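Bullska Two-Arm Bench Robot: our visit to the Torside open day
4 min read

I've had a soft spot for the Bullska two-arm bench unit ever since we listed it, but I'd never stood next to one while it worked, so when Torside opened their doors in July I was first in the car! Ching-wen Kuo came along too (mostly for the sausage rolls, I suspect).

The unit bolts behind an ordinary table and you pick the hands you want on the order form. Each arm has its own cable kit, and there are 35 spare fingertips in the box, so go for your life. Chun-hung Peng ran the bench after lunch and let us stand right up close, which I loved.
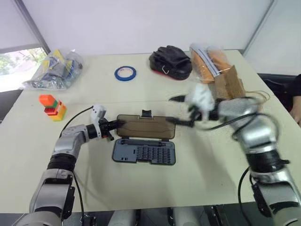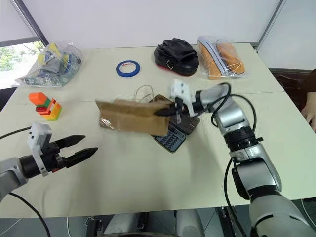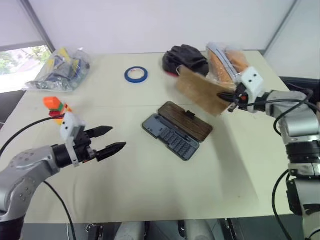 A bit of everything on the table, toy blocks and painter's tape included.

Tyyne Vainio asked whether the arms could be set up by one person, and Chun-hung told her yes, provided you've got a free morning and somebody to help with the lifting. She reckoned that made it two people, and fair enough.

I came home wanting one for our own showroom. We take bookings from 9 in the morning, and the deposit is $500, with $100 off if you came to the open day. Bring your own table measurements, please!

Comments

Wai-kit Yu
Does the deposit cover the second set of hands, or are they extra?

Corina Sârbu
We've got the older Bullska and the cable kit is a big step up. I'd still like longer ties in the box.

Recent items
Dretside cable ties, long
Choi bench clamps
Bullska spare fingertips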